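Workshop tips: picking software for a hand-held gripper bench

I have set up a few of these benches, and I distrust most of what gets sold for them. Some of what follows will annoy people who like dashboards.

Tip 1. Skip the planner for the first month

Sketley ships with a motion planner and a very nice demo. Leave it off. A planner will happily give you a smooth path to a badly tracked object, and you'll spend your evenings tuning the path. Get the tracking right and see how much planning you still want. Arash Moradi tells me I'm too hard on it. He may be right, but he hasn't shown me a log that changes my mind.

Tip 2. Try see-through things early

Perception packages look great on wooden blocks. Put out a drinking glass and a tube of toothpaste before you believe any score. Clear glass is hard on depth estimates, and a shiny printed tube isn't much kinder. Falcão claims to handle both. I'd want to see it on my own table, under my own bad lighting.

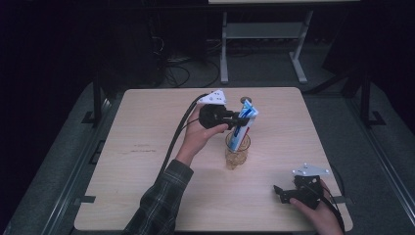

Tip 3. Check the clocks before the model

If the gripper opening and the video disagree, no training run will fix it. Close the jaws hard 13 times, plot both signals, and look at the lag. Pludwood has a sync tool that prints a green check mark. Plot it anyway.

Tip 4. Be suspicious of big numbers

A vendor page offering 2,000 recorded episodes says nothing about how many are usable. Ask for the rejects too. Open 13 at random and watch them at normal speed, start to finish.

Tip 5. Keep the old version

Clumirthorpe changed its file format in March and my replay scripts stopped reading marker poses. I now keep 2 installs side by side and update one.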